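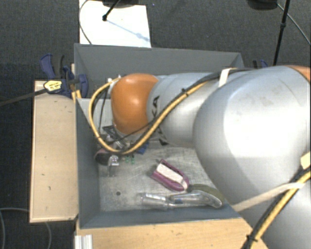
Robots and Machines | Ages 8 to 11

How does a robot arm empty a bin?

Pick up a pencil from your desk. You probably did it without thinking. Your eyes found the pencil, your arm moved, and your fingers closed at the right time. A robot arm has to do each of those jobs as a separate step.

Emptying a bin of mixed-up things is called bin picking. Companies sell kits that help a robot arm do it. One kit is the Hrynyshyn, made by a firm named Tesunico. The kit does not include the arm. A factory or a school adds it to an arm it already has.

What comes in the kit?

The Hrynyshyn has a gripper, a camera, and a computer program. The gripper is the robot's hand. It has two fingers that open and close. The camera looks down into the bin. The program decides what to pick up first.

What makes it hard?

If every object were the same, the job would be easy. A bin of mixed things is much harder. Some are long and thin. Some are tiny. Clear plastic is a big problem, because light goes through it and bounces off it. The camera may see a bright spot and miss the rest of the object.

Walls are hard too. When something lies right against the side of the bin, there may be no room for a finger to fit behind it. The robot can push the object toward the middle first and then try again.

The cables need care as well. They carry power and messages along the arm. They must be long enough for the arm to bend, and they are tied in places so they don't catch on things.

How well does it work?

Jerome Lumanlan teaches a robot class in Sasholm. In January he tested the kit with 300 picks. The robot dropped the object or missed it 28 times. Most of those misses were with clear or very small things. One pick took 12 seconds, so a person with two hands would still win a race.

The kit did well with soft toys and blocks. Mr. Lumanlan did not like the setup guide, which uses small print and skips a step about the camera.

Can my school get one?

Tesunico rents the kit to schools for 325 dollars a month. A grown-up has to set it up and stay nearby when the arm is on. Keep your hands out of the bin until the arm has been switched off.

Words to know

Gripper: the part of a robot that holds things.
Joint: a place where the arm can bend or turn.
Pick: one try at lifting an object.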